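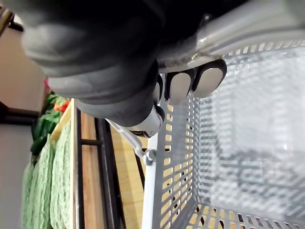

Gray shopping basket and the bitter gourds, produce section

onalepik wrote:
OK basket people, I need opinions. I want one of those gray plastic store baskets with the little slots all over for hauling stuff in from the garden. The one in my photo has a white metal handle that pivots at the side, and I like it a lot more than the all-plastic kind. Has anybody bought one for home use? And while I'm here — what do you do with bitter gourd? They had the pale green bumpy ones and I chickened out.

Posted 15 October 2021

shona_m wrote:
I've had two slotted baskets for years and I love them!! You can hose the dirt off your carrots right in the basket (do it over the lawn, not the patio, ask me how I know). The metal handles are comfier too, at least until you load up with potatoes.

plirley67 wrote:
Gonna disagree. Slots are terrible for anything small. Cherry tomatoes are okay but green beans poke through and snap, and shallots get wedged in the corners. I went back to a plain bucket. Cost me 7 bucks.

shona_m wrote:
Put a dish towel in the bottom! Problem solved.

plirley67 wrote:
Then you have a bucket with extra steps, and a dirty towel.

Oona V wrote:
Ona, try a restaurant supply place. Mine only sold them in stacks, so I split one with my sister and we both have too many now. One holds my yarn. As for the gourd, slice it lengthwise, scoop out the seeds, cut thin half moons, salt them for a while and squeeze. Then fry with egg and lots of garlic. It's still bitter, but in a good way.

elina_mets wrote:
I don't salt mine, I think it goes limp. Just slice it really thin and get the pan hot. My husband won't touch it either way.

onalepik wrote:
Thanks all! I'm getting a basket, sorry Plirley. Oona, do you peel the bumps off or leave them on?

Oona V wrote:
Leave them on, just give them a good scrub. And if you want a basket I can mail you one, I'm serious.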